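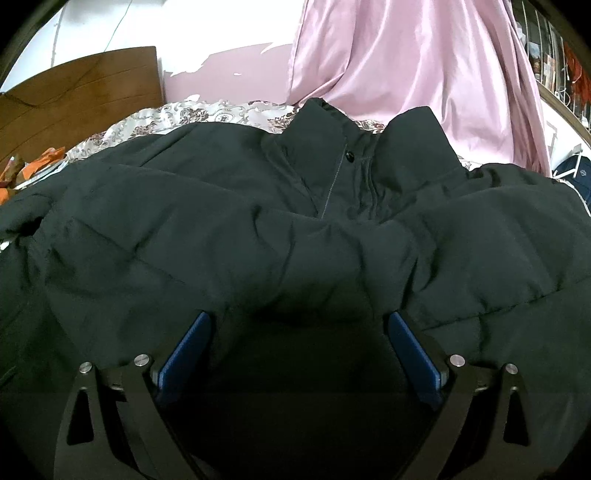

*Padded jacket laid out on the bed, collar up.*

# How to Plan a Two-Day Visit to Malevau

Malevau sits at the top end of the Kan valley, 62 miles from Dronholm by road. Most people drive up, walk to the lower falls and drive home again. Stay overnight and you also have time for the ridge trail and the old mill street. These steps are for a first visit between May and the end of fall.

## 1. Choose where to sleep

There are two areas to look at.

- **Mill street.** Close to the bakery, the bus stop and the trail office. Rooms are small and parking is on the street.
- **Zarnska.** A small settlement across the river, 18 minutes on foot from the bus stop. It is quieter, but there is nowhere to eat after 7 p.m.

If you are coming by bus, stay on mill street. The footbridge to Zarnska has no lights.

## 2. Get there

The bus from Dronholm is route 84. It leaves from the north side of the station, not from the main stands, and the sign is easy to miss. Buy your ticket before boarding. Sit on the left for views of the gorge.

Drivers should fill up in Dronholm. The only pump in the valley closes at 5 p.m.

## 3. Spend the first afternoon by the river

1. Leave your bags and walk down mill street to the stone weir.
2. Take the path on the near bank as far as the lower falls. It is flat and mostly gravel.
3. Cross at the falls and come back on the Zarnska side, which has benches and gets the late sun.
4. Stop at the trail office before it closes at 4:30 p.m. and pick up the paper map. Phone signal is poor above the tree line.

## 4. Walk the ridge in the morning

The high point of the ridge trail is 3,699 feet. Start by 8 a.m. to get a parking spot at the upper lot, or walk up from the village and add an hour each way.

The first section is steep and can be muddy after rain. Past the second gate it levels out. Follow the yellow posts and ignore the wider track to the right, which goes to a private farm.

Pack:

- water (there is no tap on the trail)
- lunch
- a warm layer, even in summer
- the paper map

Dogs are allowed on leashes. Sheep graze on both sides of the second gate, so close it behind you.

## 5. Eat before you leave

The bakery sells soup and filled rolls until they run out, usually by 2 p.m. The inn serves a full menu from noon and takes cards. The last bus back to Dronholm leaves at 6:10 p.m. from the same stop where you arrived.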